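Bugti and the Long Serial

By Naheed Rana
April
15 shares | 4 comments

When the publishing house Cavmont announced that it would reissue the complete run of Bugti in a uniform edition, the response from readers of long-form comics was immediate. The series, written and drawn by Jaxon Pelletier, had been out of print in English for most of its life. Its later volumes circulated chiefly through libraries and second-hand dealers, often at prices that few younger readers could meet.

Bugti opens in 1715, in the walled port of Stulden, where a surveyor's apprentice is sent to map a quarter of the city that does not appear on any earlier plan. The streets change between visits. Houses she has measured in the morning are found in the evening to contain an additional floor, and the people living there insist that it has always been present. From this modest beginning Pelletier builds a story of 100 chapters, in which the apprentice grows old, takes on pupils of her own and finally loses the right to enter the quarter at all.

The new edition gathers these chapters into 15 volumes. The lettering has been redone throughout, and the translation has been revised to settle the names of several minor characters, which varied in the earlier printings. Readers who remember the harbourmaster under his former name may need a little time to adjust.

Pelletier's drawing is spare. Interiors are set down in a thin, even line, and shading is kept for moments when the city itself appears to be paying attention. The fourth volume, in which the apprentice spends a whole winter in a single stairwell, remains the most admired and the most disputed part of the work. Its pace is slow, and some chapters pass without dialogue.

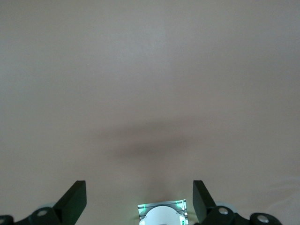 COMICS AND ANIMATION

An animated adaptation, produced by the Ploltdale studio, covers the first 4 volumes only. It is faithful in its dialogue and less so in its structure, moving the discovery of the sealed archive to the opening episode. The change gives new viewers a clear mystery to follow, although it weakens the gradual unease of the original.

Cavmont intends to release the remaining volumes at regular intervals. The first is available now in paperback, with a short afterword by the author on the maps that he drew before beginning the story.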